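News | Business | Schools | Weather | Jobs | Contact
Last updated Wednesday 4:40 p.m.

Liltlow housing group puts off vote on second hallway robot

NENTON – The Liltlow housing group will not decide until January whether to buy a second indoor carrying robot, after board members asked for a full list of running costs Wednesday and did not get one.

The plan calls for a wheeled base with one arm and a two-finger gripper, sold by Kerekes, to work the ground floor hallways. Jobs would be small stuff. Moving laundry and coats between rooms, picking things up off the floor, taking bags to the door on move-out days.

Menaka Sikder, who runs equipment buying for Liltlow, told the board the base price was settled but the extras were not. Spare finger pads, a second battery, and a service plan that starts in the second year. She wants all of it on one sheet before anyone votes.

"We bought the first one off a quote that was a page long," Sikder said. "Then the bills for parts came in. I dont want to do that twice."

Parts and call-outs for the first machine came to $2,796 over its first year, according to papers handed out at the meeting. The budget line was $1,320. The biggest single item was gripper work, at $1,963, and most of that went on finger pads and one replacement motor. 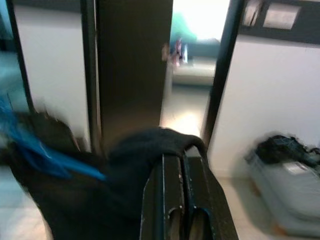
Dark fabric over the gripper in a hallway, with a suitcase and black bag by the wall.

Soft items are the sticking point. Cloth is harder on the schedule than boxes, staff said, and a bag with a strap can take several tries. The first machine was priced on hard goods only – bins, trays, parcels – and the board now wants the second one quoted on a mixed load.

Sandamali Biswas, who plans the floor work, asked for three changes to the order. Wider finger pads. A wrist camera that can be swapped on site without sending the arm back. And a loaner clause, so the hallway is not left without a machine during repairs.

Biswas also wants money set aside for the building itself. Doors that stand open into the hall make for a tight turn, she said, and luggage gets parked along the walls. Door holders and a marked strip of floor for bags would be cheap next to the robot. Neither is in the current plan.

A rival bid from Hellex is also on the table. It is a lease, with parts included and no option to buy at the end. Sikder said she had not made up her mind between the two and would price both over the same term. One board member asked if the lease covers damage from snagged straps. Sikder said she would get that in writng.

Some members questioned the need for a second machine at all. The first still runs daily, but it covers one wing, and staff on the other side carry everything by hand. Biswas offered to bring a month of job logs from both wings to the next meeting.

The board agreed to keep the first machine's service plan going in the meantime and to raise its parts line to match last year's bills. No vote was taken on the door holders. Both bids stay open until the January meeting, Sikder said.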